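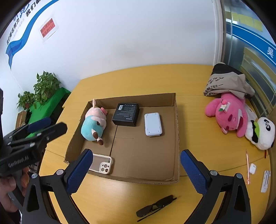 Shopping Trip, Day Two: The Pick-and-Sort Stop

By the second morning of our visit I had already filled most of a notebook, and Ferhat Oral had taken to carrying the brochures for me because my bag would no longer close. We came to look at equipment for the returns room, where all day long people take odd little things out of one box and put them into another, and I had promised Lama Dabbas back home that I would return with prices and not just enthusiasm. (She knows me too well.)

I spent far longer at the sorting table than I had planned. A plush toy, a phone case and a black product box in one cardboard tray is very close to what a Friday looks like for us, and I liked seeing soft things mixed in with hard ones. Two hand-held grippers were at the table, and I kept going back to the finger pads -- dark blue, with a texture to them -- because pads are a line in the budget I would never have thought of. Ferhat wrote "spare pads!!" on the back of his hand.

Yaowalak Somboon, who looks after small customers at Bruvance, sat down with us over tea and went through the quote a line at a time. Delivery is 10 weeks. The arm itself is the number everybody asks for, but she urged us to set aside another 15 percent for mounting, guarding and the first round of spares, and to plan on 8 days of training spread over two months. I asked whether we could start with the hand-held tools and add an arm later, and she said plenty of shops our size do it that way, and she would price it both ways for us.

The Daher quote is cheaper up front, but the service contract runs 18 months and has to be paid all at once, and our November budget simply won't stretch to that. I still want Emmanuel Rugemalira to read the fine print before we rule it out.

Lunch was noodles, and very good ones! We caught the 3:15 bus back with the two folders on my lap, and Ferhat asleep before the first stop. The revised quotes should reach Lama by Friday.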